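# Visit report: Pirier manipulation lab, Flakthorpe

13 February 2021

The purpose of the visit was to see how the Pirier group collects demonstrations for learned manipulation, and to judge whether the method would suit the sorting work at Ukent. I had read their November report beforehand and had three open questions: how much a hand-held demonstration loses when it is played back on an arm, how many demonstrations a new task needs, and what happens to the ones they reject. The second was answered well, the first in part, the third only after lunch.

## Background

Pirier's earlier work used teleoperation. An operator drove the arm from a desk, the joint positions were logged, and a policy was trained on the log. The results were sound but slow to obtain. A practised operator completed 26 usable demonstrations of the tray-loading task in a working day, and most of the lost time went on homing the arm and clearing faults.

The present method takes the arm out of the collection stage. The person demonstrating holds a gripper with the same fingers as the one on the arm and does the task directly. A camera on the gripper records what the fingers meet, and the path of the hand is recovered from the video afterwards. The policy learns relative motion of the fingers, expressed in the gripper's own frame, so it carries no knowledge of where the arm is mounted. Moving a trained policy from one bench to another should therefore need no new data. The group tested this claim on two arms and reports a small drop on the second, which they put down to cable drag at the wrist.

## The collection floor

Demonstrations are gathered in the main hall, during ordinary hours, with other work going on. I had expected a screened cell with fixed lighting. The group did build one, and abandoned it after the first season. Policies trained on data from the cell worked in the cell and failed almost everywhere else, mainly when the background changed or when somebody walked past.

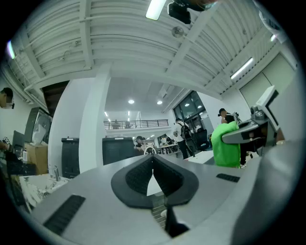
The same reasoning applies to lighting. No attempt is made to hold it constant between sessions, and the time of day is logged only so that the spread can be checked later. For the path recovery, a busy background is a help. The tracking software needs fixed points to lock on to, and a plain wall at close range gives it very few. Sessions held facing a blank partition had to be thrown away at a much higher rate than the rest, and demonstrators are now told to keep some structure of the room in view throughout.

Each session starts with a short calibration. The fingers are closed fully, opened fully, and closed again, and the gripper is then moved slowly through a loop above the bench. The loop gives the tracker an initial map. If the map fails to close within tolerance the session is not started. I was shown the log for this step, and the failures cluster in the first few minutes after a battery change. The cause is not known.

## Finger surfaces

A good part of the morning went on finger pads. The hand-held units and the arm must use pads from the same batch, and this is the point on which the group was most insistent. Rubber from a different batch can differ enough in grip to upset a policy trained on thin or smooth objects. The demonstrator compensates by squeezing harder without noticing, the recorded opening width hardly changes, and the policy has no way to learn the extra force.

Pads are changed after 200 demonstrations, whether or not they look worn. The old ones are kept with the session records, so that a fault can be traced. I think we should copy this practice at Ukent whatever else we decide – our own pads are changed when an operator complains.

## Results

The headline result concerns a part-sorting task with mixed orientations. From 378 accepted demonstrations the policy reached a success rate of 82 per cent on objects it had been trained on. The figure for unseen objects is lower and is still being measured; I was asked not to quote the interim number.

Three points on how this should be read:

- A trial counts as a success only if the part ends in the correct bin without being dropped on the way. Retries within the same trial are allowed.
- Starting positions were drawn from a printed sheet, so they are repeatable, but the sheet covers only the middle of the bench.
- The comparison with teleoperated data used the same number of demonstrations, and not the same number of working hours. By hours the hand-held method would come out further ahead.

The main failure is late closing. The fingers arrive in the right place and wait, and the part is nudged before it is gripped. The group traces this to delay between camera and arm. During collection there is no such delay, as the hand and the fingers move together, so the policy learns timing that the arm cannot match. Their fix is to measure the delay on each arm and discard the first few steps of every predicted motion. It helps on slow tasks. On fast ones the motion becomes jerky, and I saw no convincing answer to that.

## Rejected data

Rejected demonstrations are kept but are not used for training. Rejection is decided first by the tracker and then by a person watching the video at double speed. The second step is a matter of judgement and two reviewers do not always agree. A written guide exists, and I have asked for a copy. Work has begun on using the rejects to train a failure detector, under the name Nistor, but it is at an early stage and there was nothing to see running.

## Points for Ukent

Our bench stands against a plain painted wall. Before any trial we would need to turn it or fix some structure to the wall, and the first is cheaper. Network storage is adequate. The delay on our older arm has never been measured and should be done first, with the cover off the wrist so that the cable can be watched at the same time.

Flakthorpe will lend one hand-held unit with a set of pads, subject to a signed return date. The calibration software runs on the machine we already have. The licence for the tracker does not extend to a second site, and I am waiting for a price.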